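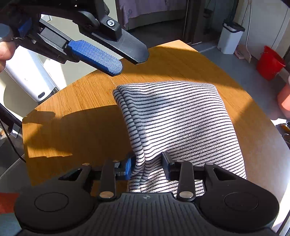 Frequently asked questions

Druvent is a small stone cottage at the top end of Weltundale. It sleeps four, or five if one of them is still young enough to think a camp bed is a treat. These are the things people ask before they come, while they are here, and in one case from the motorway on the way home.

What time can we arrive?

From four in the afternoon. If you turn up at half past one you are welcome to sit on the wall and watch the cleaning, and several families have.

And when do we have to leave?

Ten in the morning. We know. Everybody wants eleven.

Will our sat nav find it?

It will find a farm gate on the wrong side of the river and announce with great confidence that you have arrived. Turn it off at the chapel and follow the directions in your booking email. They mention a red phone box, now full of paperback thrillers, and you want the second left after that. The first left is a very long drive.

Are towels and bed linen included?

Both, and the beds are made up before you get here. You get a bath towel and a hand towel each. Please bring your own for swimming in the river, which is the colour of strong tea and shares it generously.

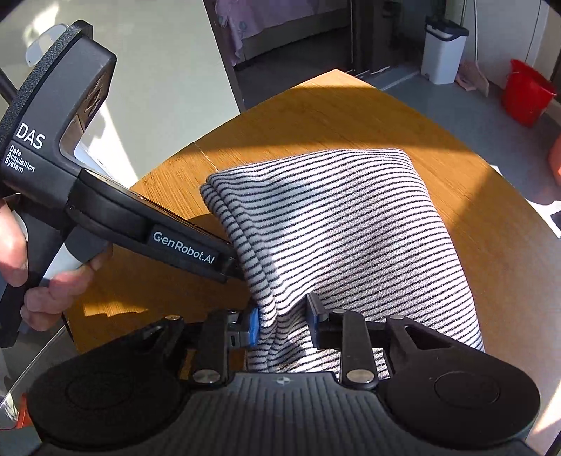
Is there a washing machine?

The washing machine is in the lean-to behind the kitchen, next to the boiler. Powder is in the tub on the shelf. Use the 30 degree wash for anything of ours, and hang things on the line outside or on the rack over the bath. We don't have a tumble dryer.

How do I work the heating?

Turn the dial in the hall to the right, then go and do something else for an hour. Turning it further will make no difference, although it seems to be a comfort to people. The dial has been glued back on twice, so be gentle.

Why does the water taste different?

It comes off the hill and through a Filterell unit under the sink, serviced every January. It's tested and perfectly good to drink. What you are tasting is the absence of whatever they put in yours.

Is there wifi?

There is, in the sense that there is a box with a light on it. You can send emails and, on a clear evening, watch most of a film. If you need to join a work meeting, the window seat on the landing is the best place, and you will have a splendid excuse for switching your video off.

Can we bring the dog?

One dog, £30 for the stay, and he sleeps downstairs. We have heard that he never normally goes on the sofa. There is a blanket for the sofa in the cupboard under the stairs.

Where is the nearest shop?

Dankwa Stores, in the village, just over two miles off. It sells bread, milk, fuses, wellingtons and a surprisingly good pork pie. It shuts for lunch and takes its time about it. For a proper supermarket you want the town, 26 minutes by car if you don't meet the sheep.
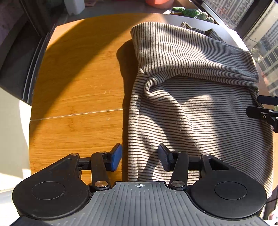
Several supermarkets will deliver up here, but please ring the driver as soon as your slot comes through and talk him past that first left. Last summer a couple from Leeds waited until dark for a leg of lamb that had spent the evening in the next valley.

What is there to do when it rains?

Jigsaws, mainly. There is one of 3,000 pieces, all of it sky or heather, and it has been started by nearly every party we've had. The guest book keeps a running account of the quarrels. Failing that, the pub has a fire, and the 113 bus will take you to the swimming baths and bring you back, though you should check the return times before you get your feet wet.

Can we light the stove?

Please do. The first basket of logs is on us, and more can be had from the honesty box at the bottom of the lane. Shut the stove door properly and leave the ash where it is. We'll see to it.

Something has broken. Who do we tell?

Kátia Assunção looks after the cottage between visits and lives a few minutes' walk away. Her number is on the inside of the kitchen door. She would much prefer to hear about a broken glass than to find it, and she has mended most things in the house at least once – the toaster she has given up on, so do use the grill.

What if we need to cancel?

Let us know six weeks ahead and you get everything back apart from the deposit. After that we'll try to re-let your dates and refund you if we manage it. A poor weather forecast doesn't count as grounds for cancelling. This is Weltundale, and the forecast is always poor.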